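September, a little after nine in the evening

I meant to write last night and fell asleep on the couch with one shoe on, so this one covers two days squashed together.

The big news in this house is the table. I have been going on about the table since June, I know, and I'm sorry to the three of you who read this regularly. The old one went to Valeriano Escobar down the hall, who wants it for his seedlings and doesn't mind that one leg has to be propped on a folded bus schedule. He and his brother carried it out between them yesterday after lunch, and I stood in the hallway saying "mind the wall" over and over like my mother. They minded the wall. They did not mind the light switch, which now has a chip out of the plate, but I've been wanting to change that plate anyway (I've been wanting to change it for years, let's be real).

So now I have the work table, the pale one, and I cannot stop looking at it. I paid 98 dollars for it secondhand after the man started at 120, and I felt like a shark. Then I paid 20 to Nicanor Campos for the use of his van, plus a sandwich, so I suppose I'm less of a shark than I thought.

First thing this morning, before coffee, I went in to look at the wood in daylight. The grain is so much busier than I remembered! It goes along sideways, perfectly calm, and then there are these loops and long swoopy streaks, and a big swirl like the contour lines on a hiking map. I had only seen it at the seller's place under one yellow bulb, and I'd told everybody it was "sort of plain." It is not plain. I take it back.

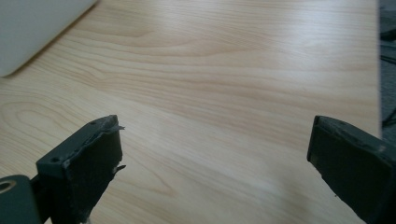

My swirl, with plenty of shine on it.

The shine is my one complaint so far. When the light comes across it, part of the top goes nearly white and the grain just about disappears. Lovely to look at, terrible for reading a pattern on. I cut out sewing patterns with those thin tan tissue sheets, and tan tissue on blond wood in bright light is going to be a comedy. Purificación Iglesias (she of the quilting group and the very firm opinions) told me on the phone that I should put a dark cloth under the tissue and stop whining. She's right, but I'm going to whine until the end of the week and then put the cloth down.

The other thing is the floor. I had such plans for the floor! I was going to get every cord in that room up and tidy, tucked along the baseboard with those little clips. I bought the clips in the spring. I have moved the bag of clips from drawer to drawer ever since, and today I found it again, read the back of the package, and put it in a new drawer. There is cable on the gray floor by the end of the table and it can stay there one more night.

Lunch was eggs. Then I had my fight with the measuring tape. I wanted to know how the table sits against the long wall, because the sewing machine cabinet has to go somewhere, and the tape is the kind that snaps back and bites. I got 60 inches of wall free, then measured again and got a different answer, then found I'd been reading the wrong side of the tape. It's 60. The cabinet fits if I give up the floor lamp, and I'm not ready to give up the floor lamp.

Florencio Montoya called in the middle of all this to ask if I still had his good clamps. I do. I've had them since the shelf business. He was very polite about it, which made it worse. I promised to bring them over and then spent half an hour hunting for them, and they were in the laundry room behind the iron, where I must have put them in some kind of trance.

Late in the afternoon I sat down at the table with tea, on a coaster, thank you very much, and did nothing for a while. I ran my hand over the top a few times. I kept thinking how it would look when it's all pins and thread ends and half a sleeve, and for a minute I didn't want to start anything on it at all.
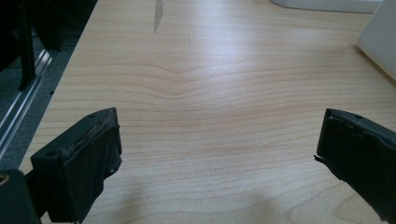 I got over that by supper. A table you won't use is a silly thing to have in four rooms. I've got the blue linen washed and folded, and the plan is a simple jacket with no lining and no collar, for my niece, who has asked for "something not weird." I can do not weird. I can do it with patch pockets, if she's lucky.

Fulgencio Moya says I ought to wax the top. I don't know. The surface feels smooth to me already and I think wax would only make the shine worse -- and it would get on the linen, and then I'd never hear the end of it from Purificación. I'm going to wipe it with a damp rag and leave it be. If anyone has a table like this and has waxed it and regretted it, please tell me, so I can read it to Fulgencio out loud.

My back is sore from helping with the van. My tea is cold. The clamps are by the front door in a bag so I won't forget them, and I've put my keys in the bag too.

Comments

Marisol T.
Don't wax it!! I waxed mine and lint stuck to it all winter. Read that out loud to him.

quiltingbee_jo
Dark cloth under the tissue, yes. An old navy sheet works great. Purificación knows what she's talking about.

Dennis
I have the same bag of cord clips. Mine are in with the birthday candles.

Aunt Lupe
Four rooms and you kept the floor lamp? Give me the floor lamp.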